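Workshop notebook -- Ziniver adhesives bench
November, entry by Wubit Araya
Print this page | E-mail this page

Peel tests on the Flikden label stock, second round

Started at 8:15. Purpose of the round is to find out why the Flikden stock lifts at the corners after storage when the Gebru stock, with the same adhesive on paper, does not. First round was thrown out. Strips had been cut across the roll on one stock and along the roll on the other, so the two sets could not be compared.

All strips this time cut along the roll, 15 mm wide, with the twin-blade cutter. Kedir Seyoum changed both blades before we began. Edges checked under the loupe. Two strips had a nick near the lead end and went in the bin. Strips are numbered on the liner in pencil. Ink bled through last time and the solvent wipe took half the numbers off.

Panels: glass and painted steel. Glass wiped with solvent, then dry cloth, then left to stand under the cover. Painted steel got the same, but with the weaker solvent, as the strong one dulls the paint. Fabian Mösli wants polyethylene panels added. Agreed in principle, not in this round.

Application: strip laid down by its own weight, then the 2 kg roller, once forward and once back, slow. The roller is the rubber-faced one. The steel-faced one has a flat on it and is not to be used for anything that gets written down.

Dwell: half the panels pulled the same morning, half left in the warm cabinet. Cabinet set to 33 C. The dial reads low compared with the glass thermometer on the middle shelf, so the setting was made from the thermometer.
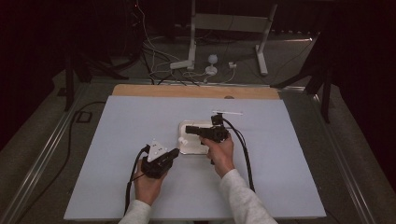 Results, short dwell

Glass, Flikden: clean peel, steady pull, no residue. Trace is flat after the first few millimeters. Glass, Gebru: the same within the scatter of the instrument. If I had only these two I would say the stocks were identical.

Painted steel, Flikden: pull is lower than on glass and the trace is ragged, a stick-and-slip pattern with an audible tick. Gebru on the same paint shows a little of this at the start and then settles. I do not think this is the adhesive. The Flikden face paper is stiffer and the strip does not follow the peel angle; it stands off in a wide curve and lets go in jumps. Ayana Tamiru folded a spare piece of each over a rod and the difference is plain to the hand. Should be put on the stiffness tester before anyone repeats it as fact.

One strip tore at the clamp. Clamp jaw had adhesive on it. Cleaned, strip discarded, replaced from the same length of roll.

Results, warm dwell

Only the first tray is out. Flikden on glass has gone up in pull, as expected. Flikden on painted steel has gone up as well but the tick is still there. Two corners on the small square samples had lifted when the tray came out, both at the end that was outermost on the roll. Gebru squares were all down.

This fits the idea that the stock keeps its roll curl and works against the adhesive at the corners. It also fits uneven coating near the roll edge. The two can be separated by cutting squares from the roll core, where the curl is worst, and from the outside, taking both from mid-width. If the core squares lift more, it is curl. Kedir will cut them. He asks that whoever used the long steel rule puts it back on its hook.

Notes on the instrument

Zero drifted again between the first and second trays. Small, but always in the same direction. Re-zeroed before each panel from then on. Load cell was last checked against the brass weights in the spring. I would like it done again before we send anything to Skistitz, who will ask.

Chart speed was left on the slow setting for the first panel. Trace is usable for the mean and no good for the stick-slip spacing. Marked on the sheet.

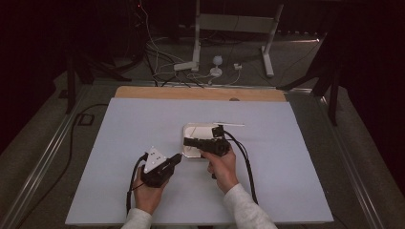
The coat weight figures from Skistitz came by e-mail at 11:40. They give a single value per roll with no position across the web, so they cannot tell us anything about the edges. Heikki Kuusisto has written back asking for left, center and right. In the meantime we can do our own: punch discs, weigh, wash off the adhesive, dry, weigh again. The disc punch is the old one and leaves a burr, but the burr is on both weighings and drops out.

Liner release was not tested. Heikki thinks it should be, on the grounds that silicone carried over from the liner would also give a low pull on paint. My view is that it would show on glass too, and glass was clean. He is not convinced. A short set on fresh and aged liner would settle it.

To do

-- Core and outer squares from mid-width, both stocks, painted steel only (Kedir)
-- Stiffness of both face papers, along and across (Ayana)
-- Coat weight by disc, three positions (me)
-- Load cell against brass weights
-- Order solvent. The weak one is down to the last can
-- Second warm tray stays in the cabinet until the squares are cut. Please leave the door shut

Raw traces are in the gray binder, behind tab 104. The first-round traces are still in there with a line through them -- leave them in.

Contact: Ziniver adhesives bench | Copyright Ziniver | Back to top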